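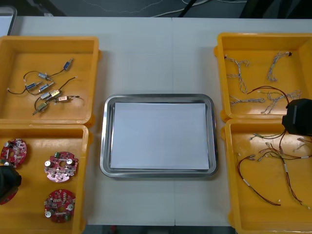

Figure 1. The sorting table at Standau, with parts in yellow trays and a gripper on either side.

4.2 The open day

We opened the doors on a Thursday in October, and 21 visitors came, which pleased us more than we can say. 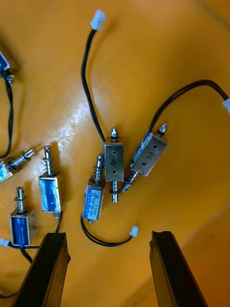 Most of them wanted to stand close and ask about the solenoids, and we let them ask for as long as they liked.
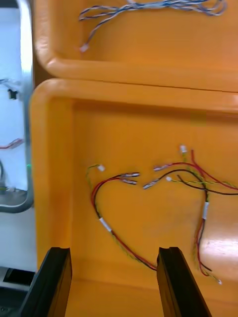 Figure 2. Red, black and yellow-green harnesses in a tray.

Wiring drew the longest talk of the day, nearly 55 minutes of it, and we noted 11 questions for Section 5.

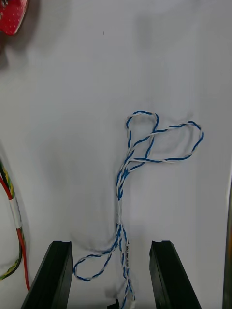
Lenuța Bogdan felt that soft cable was the real test, and that she would gladly come back to see more of it.

2 min read
11 shares
Back to top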